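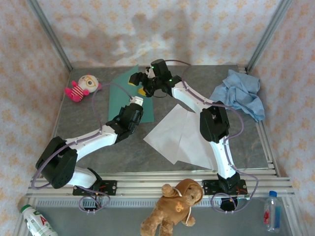 The part that took longest was the cable routing on the arms, according to Hywel Lewis, because every length has to stay slack through a full turn of the elbow.

The two-arm paper handling station at the Stemstead shared workshop, known to members as Samuel, will open for booking on 31st October. Assembly began in September. Members who have completed the safety briefing may reserve the station for 30 minutes at a time.

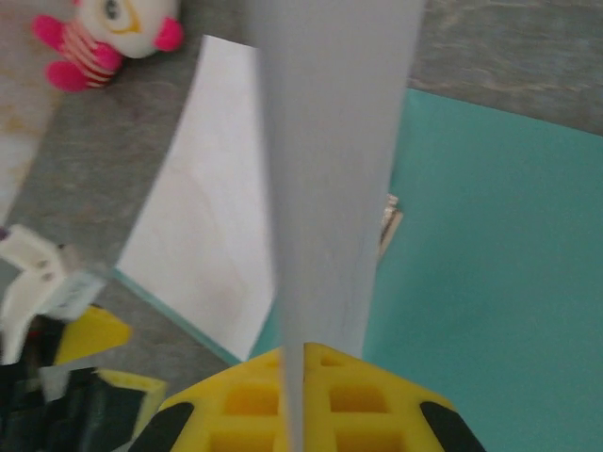 Wrist camera view from the Samuel station, with paper and a teal mat on the worktable.

The workshop has set aside $200 for replacement gripper parts. Booking requests should be made at the Stemstead front desk.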